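We use cookies to remember your settings and measure visits. By continuing to browse this site you accept our cookie policy. Accept | Manage settings

FOR IMMEDIATE RELEASE

30 Jul 2026

Sellport to Take Over Jommont Parcel Counters

MKHIZE – Sellport, the online marketplace for small and home-based sellers, has agreed to buy the parcel counter business of Jommont. The two companies signed the agreement this week. The price was not disclosed.

The deal covers 621 parcel counters, most of them inside corner stores, pharmacies and gas stations. Sellers on Sellport already use many of these counters to drop off orders. Once the sale closes, they will be able to print labels, buy packing supplies and pick up returns at any of them with their Sellport account.

"Our sellers pack orders at the kitchen table after work, and the counter is the part of the day they have to plan around," said Tshepo Sibiya, chief executive of Sellport. "We have been a customer of Jommont for years. Owning the counters lets us set the hours and fix the lines in the evening."

Counter staff employed directly by Jommont will move to Sellport on their current pay and terms. The 1,769 people covered by the transfer include counter clerks, drivers and the customer service team. Store owners who host a counter under contract will keep their present commission rates until those contracts come up for renewal.

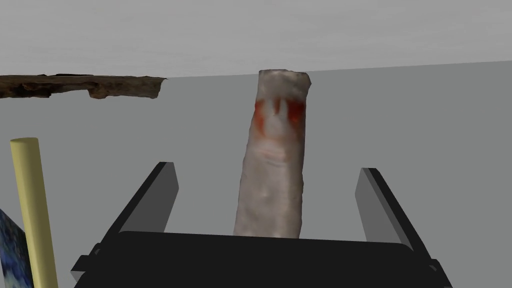

Jommont will keep its freight and warehouse storage divisions, which are not part of the sale. Damir Halilović, managing director of Jommont, said the company had been looking for a buyer for the counters since last year.

"The counters are a good business, but they need money spent on them, and our money has been going into freight," Halilović said. "Sellport has the parcels. I would rather see the counters busy than see us close the slow ones."

Customers do not need to do anything at this stage. Parcels already in the Jommont network will be delivered as normal, and prepaid Jommont labels will be accepted until they expire. Tracking numbers will continue to work on the Jommont website. Prices at the counter will not change before the sale closes, which the companies expect to happen in December, subject to regulatory approval.

Sellport will run the counters as a separate unit under the Skider name. Anathi Makhubela, now head of seller services at Sellport, will lead it. Jenő Veres, who has managed the counter network at Jommont, will join as head of operations. The unit will have two offices, one in Mkhize and one at the present Jommont depot.

The first work planned after closing is longer opening hours at counters where the host store is already open late. New signs will go up store by store. Host store owners will get a letter with contact details for their new area manager.

Sellers with questions can write to the help desk through their account page.

Media contact: Tumelo Makhubela, Sellport press office

###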